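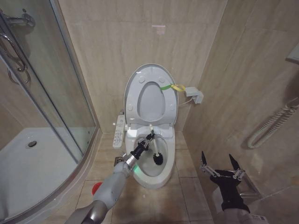
A robot arm works a brush inside a toilet bowl while its second gripper stays free.

Skalex and Nelleria Begin Gathering Bathroom Cleaning Examples for Home Robots

ORNECK, June – Skalex, which builds learning software for household robots, has started collecting cleaning examples in real bathrooms together with Nelleria, a home services company. The aim is 1000 complete runs, and the team already has 200 of them.

Each run is one cleaning job from start to finish, guided by a person and recorded from the robot's point of view along with the motion of both arms. The learning system, called Yuan, studies the runs and then tries the job itself.

"I love this task," said Shufen Yao, who leads data collection at Skalex. "You have a narrow room, shiny surfaces, a curved bowl and a brush you have to hold at a good angle the whole time. People do it without thinking. Watching Yuan begin to pick up that motion has been a real thrill for all of us!"

Nelleria is lending its cleaners' know-how as well as access to 40 bathrooms. Its training manager, Yanling Tian, reviews the runs with the operators and marks the ones that need to be done over.

"Our cleaners had opinions right away, mostly on getting under the rim," Tian said. "The operators changed how they turn the wrist after the first afternoon, and the new runs look much better."

Runs with slips and second tries are kept too, labeled separately so Yuan can learn how to recover. Some 100 runs will be held back for testing. Sinks and shower trays come next.

Press contact: Skalex Communications, Orneck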